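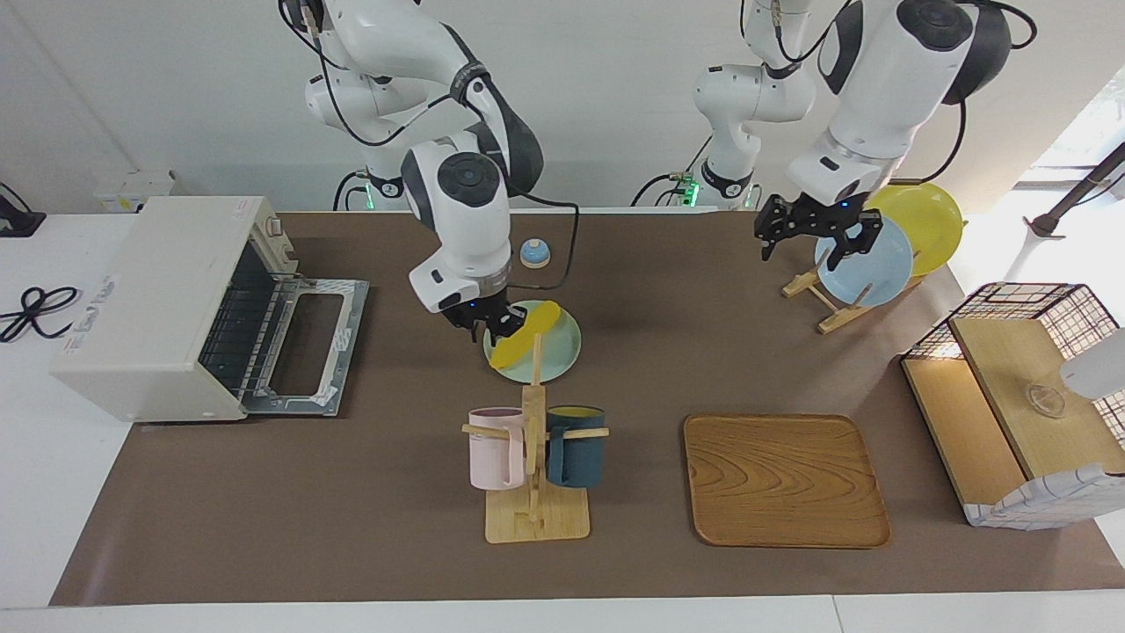

Kustsideからは、腕の左右をカメラから見た向きで書くのをやめ、ロボット側の左右に揃えたいとの指摘をもらっています。注釈の担当拠点によって解釈が割れており、「右腕でバナナを掴む」と「左腕でバナナを掴む」が同じ動作に付いている例があるとのことです。

結論から書くと、この指摘はそのまま採用します。以後、left/rightはロボット側から見た左右とします。固定カメラの画面では右腕が左寄りに映るため、映像だけを見て注釈を付けると逆になりやすいです。注釈画面の上部に腕の識別子を常時表示するよう、Jetovの設定を変更しました。関節角の記録はもともとロボット側の左右で保存されているので、軌道データの修正は要りません。直すのはテキストのラベルだけです。

以下、前回のメールに対して項目ごとに返信します。

> Eltano食卓タスクの収録要領について、各拠点からの質問をまとめます。
> 11月4日の収録分から新要領を適用する予定ですので、それまでに回答をお願いします。
>
> (1) 片腕が把持中で、もう片腕が次の対象の前で待機している区間をどう扱うか。
> 現行要領では「動作中の腕」だけにラベルを付けることになっているが、待機中の腕も位置決めまでは済んでいることが多い。ここを無ラベルにすると、両腕の協調を学習させる材料が減るのではないか。

待機側にもラベルを付けてください。語彙は approach、hold_position、grasp、transport、release、retract の6種とし、左右それぞれに独立した時系列で付与します。たとえば右グリッパが皿の上のバナナの玩具を挟んでいて、左グリッパが水切りラックの水色の皿の手前で開いているときは、右がgrasp、左がapproachまたはhold_positionです。この二つの区別は速度で決めます。手先速度が閾値を下回った時点からhold_positionです。閾値は設定ファイルに入れてあり、人が目視で判断する必要はありません。

対象名も左右別々に入れます。片方しか対象を持たない場合はnoneと書き、空欄にしないでください。空欄は読み込み側で欠損扱いになり、エピソードごと落ちます。

> (2) バナナの玩具を皿に置く動作の終了点はどこか。
> 指が閉じたまま皿に触れた時点なのか、指が開いた時点なのかで、拠点間で前後にずれている。

指が開き、かつ玩具から離れた時点をreleaseの終了とします。皿に触れただけの状態はtransportの続きとして扱ってください。静止画一枚では置こうとしているのか取り上げようとしているのか判別できないので、終了点の注釈は必ず前後を再生して付けること。サムネイル一覧から付ける運用をしていた拠点は、該当分を再確認願います。

> (3) 皿が重なって立ててある場合の指示文について。
> ラックに水色と黄色の皿が前後に立ててあると、「皿を取る」だけでは対象が決まらない。色を必ず入れるか。

同種の物が作業域に二つ以上あるときは色を必須にします。色名は物品表の表記に合わせてください。水色、黄色、ミントグリーンの三つは物品表に登録済みです。「薄い緑」「青」「青っぽい皿」などの表記が混ざっていたので、こちらで一括置換します。前後の位置関係だけで指定する文(「手前の皿」「奥の皿」)は、学習用には残しますが評価用には使いません。視点によって手前と奥が入れ替わるためです。マグも同様で、マグツリーに二つ掛かっているなら、ピンクか濃いティールかを書いてください。

奥の皿が手前の皿とグリッパで部分的に隠れている配置は、除外しないでください。前回の学習では隠れのある例が少なく、奥の皿を指定しても手前に手を伸ばす誤りが目立ちました。

> (4) タスクに使わない物をどこまで置くか。
> Yenの環境ではオーブントースター、呼び鈴、トレイ、扉のない収納棚を常設しているが、拠点によっては毎回片付けている。揃えるべきか。

揃えません。使わない物も置いたままで構いません。ただし、置いた物はすべて物品表の該当欄にチェックを入れてください。オーブンの扉は開閉の状態も記録します。扉を開けたままだと手前方向に場所を取り、右腕の経路が変わるためです。閉じた状態の例しかないデータで学習すると、開いた扉の上を横切る軌道が出ることをJetovの試験で確認しています。

棚の中のガラスボウルは透明で、深度が欠けることがあります。深度が欠けたエピソードは捨てずに depth_partial のフラグを付けてください。RGBのみで学習する系列で使います。

> (5) 収録数と時間の上限。
> 1タスクあたりの本数を増やすか、タスクの種類を増やすか。

種類を優先します。今期は16タスク、1タスクあたり70エピソードとします。これには失敗例を含みません。1エピソードの上限は40秒で、超えた時点で自動停止します。記録周期は15 Hzのまま変更なしです。関節角とグリッパ開度はそれより高い周期で取れますが、画像との同期を崩してまで上げる理由がないので見送りました。

本数を稼ぐために同じ初期配置で続けて収録するのは避けてください。3月の収録分では、物の位置がほとんど動いていない連続エピソードがかなりの割合を占め、重複除去で削られました。配置は毎回、トレイとミントグリーンの皿のどちらか一方は必ず動かすこと。マグツリーは向きを変えるだけでも別配置とみなします。

> (6) 失敗例の保存について。
> 掴み損ね、落下、操作者の中断を同じフォルダに入れてよいか。

分けてください。掴み損ねと落下は failure、操作者による中断は abort です。failureは学習の重み付けに使いますが、abortは使いません。非常停止が入ったものはabortに入れ、備考に停止の理由を一行で書いてください。掴み直して最後に成功した場合はsuccessとし、途中の掴み損ねの区間に retry を付けます。操作者が失敗を見越して早めに止めたものもabortです。failureに入れたくなるのは分かりますが、失敗の瞬間が記録されていないので学習側では扱えません。

> (7) 遠隔操作の操作者が代わった場合、エピソードを分けるか。

途中交代は認めません。交代するときは一度終了し、腕を初期姿勢に戻してから新しいエピソードとして始めてください。操作者IDはエピソード単位で一つしか持てない仕様です。

未決の点が二つ残っています。一つは、両腕で同時に一枚の皿を持つ場合に、graspの開始を先に閉じた側に合わせるか左右別のままにするか。もう一つは呼び鈴を押す動作で、現在の6語彙に当てはまるものがありません。当面は approach と retract の間を空けておき、備考に press と書いてください。語彙に追加するかどうかは次の版で決めます。

要領の改訂版はEltanoの共有領域に置きました。版番号の古いものを印刷して使っている拠点は差し替えてください。ラベルの左右の修正は、Jetovの変換スクリプトを通せば既存の注釈にも適用できます。ただし、拠点側で手作業で直した分に重ねて通すと再び逆になるので、修正済みのものは事前に fixed_lr を真にしておいてください。

Jetov 収録基盤担当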